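Grippers, garbage and a good table: an afternoon with Imad Abou Jaoude

Posted in Makers, Workshop Visits | 5 comments

I'd been bugging Imad Abou Jaoude for a visit ever since he posted that clip of his trash sorter flinging a yogurt lid at the wall (go find it, it's great). He finally gave in this July, and I got there just as the coffee was ready. He calls the project Kistard. I asked what that means and he said it was his little cousin's word for custard and please could we move on.

The idea is simple to say and awful to build: a small arm for the home that clears a table of litter and drops it in a bag. He started it at Remham, the shared workshop over on Gomberg Street, and he still does all his cutting and drilling there. "I pay 30 bucks a month and I get a drill press and people to complain to," he told me. "I can't have a drill press at home. I asked."

The first version had suction cups. How did that go?

"Terrible! Suction loves a flat, shiny thing. Show me the trash that's flat and shiny. I had a cereal box that worked every single time, so for weeks I thought I was a genius, and then I tried a napkin."

So he switched to two-jaw grippers, and before letting the arm try anything he does each pickup by hand, over and over, and keeps the recordings. His count stood at 417 pickups when I was there, and he rattled that number off with real pride. 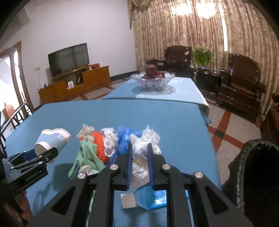 I wanted to know why he's so picky about trash, because he really is, he has opinions about wrappers the way other people have opinions about wine. "Bags are the worst," he said. "A bag has no shape. You grab it and it's a different bag." He likes to mix the crumpled plastic in with things that have a proper body, like the blue bottle on its side or the paper cup, and he's fussy about color too. A blue bag on a blue tablecloth is hard for the software to pick out, and he wants it hard. "If I only give it orange stuff on blue, it'll look brilliant and it'll be useless in my kitchen."

The ribbed pads inside the jaws came up a lot. Smooth ones let thin plastic slide, he says, and he went through 7 kinds of padding before settling down. Masri, his old neighbor from the next bench at Remham, kept telling him to try ribs and he kept not listening. "I owe him lunch. I owe him several lunches."

And cups? I'd have guessed cups were easy.

"A standing cup is easy. A cup lying down, you squeeze in the wrong place and you've made a flat cup." He goes for the end near the base, where it's stiffest.

What's next is the arm itself, which was in pieces at Remham waiting on a shoulder bearing. He'd like it clearing a whole table in under 5 minutes by winter. I asked what he can do it in by hand.

"With my own hands? Ten seconds. Don't print that."

Sorry, Imad! We had more coffee after that and talked mostly about bearings, and I'll go back once the shoulder's on.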